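4.2 Kitchen trials with the Veltard hand-held gripper
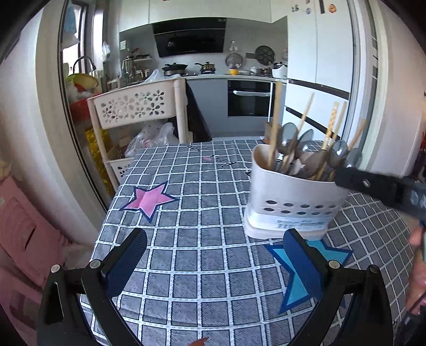 Figure 3. Dining table and kitchen at one of the home sites, from the camera on the hand-held gripper. Photo: E. Parry and S. Pelupessy, Tusano field set.

The bench results in Section 4.1 were obtained on a flat white surface under fixed lighting. To judge whether the Veltard kit can be used as sold, we repeated the pick-and-place protocol in occupied homes. Each site was visited once, in November, by one operator who had completed the vendor's training module and had no other experience with the device. The kit was used with its stock finger pads and stock camera mount. Calibration followed the printed instructions, and no setting was changed between sites.

Figure 3 is typical of the conditions. The plastic utensil holder on the right side of the table contains wooden chopsticks and metal spoons, two classes that the Prusent baseline handles very differently. Chopsticks are thin and matte, and in a bundle their outlines merge. Spoons standing with the bowls upward present a curved reflective surface to the camera, and their apparent shape changes with small changes in wrist angle. The checked tablecloth is a further difficulty. Its regular grid gives the visual tracker many similar corners, and on such patterns the tracker can lock to the wrong cell after a fast motion. We left tablecloths in place at all sites.

The protocol had 19 tasks per site. In each, the operator removed one named item from its container, moved it to a marked position on the table and released it. A task was scored as complete if the item came to rest inside the marker and nothing else was displaced from the container. Tasks were attempted in a fixed order and repeated only when the recorder reported a dropped file. The score sheet was filled in by the second author from the recordings, without reference to the operator's own notes.

Two measures are reported. The first is the completion rate. The second is the share of recorded time for which the exported hand trajectory was marked valid by the vendor's software. We use the second with some caution, as the validity flag is computed inside the Pangaribuan processing service and its threshold is not documented. A trajectory that has slipped by one grid cell may still be smooth and pass the check. For this reason we also inspected the start and end poses of every task by hand and compared them with the measured marker positions.

The opening of the fingers was adequate for all items in the protocol. The mesh-textured pads held single chopsticks without visible rotation when the grasp was near the middle of the stick, and less reliably toward the tip. For spoons, the main source of failure was access. With several handles crowded into one holder, the curved arms reached the rim before the pads reached the chosen item, and the operator had to come in from a steeper angle than the training module recommends. A narrower pad is listed in the vendor's catalog as an accessory but was not supplied with our unit.

Upload and processing were carried out after each visit. Turnaround was about 2 hours per site, apart from one batch submitted on a Sunday, which was returned the next morning. Completion rates and valid-time shares are given by item class in Table 4.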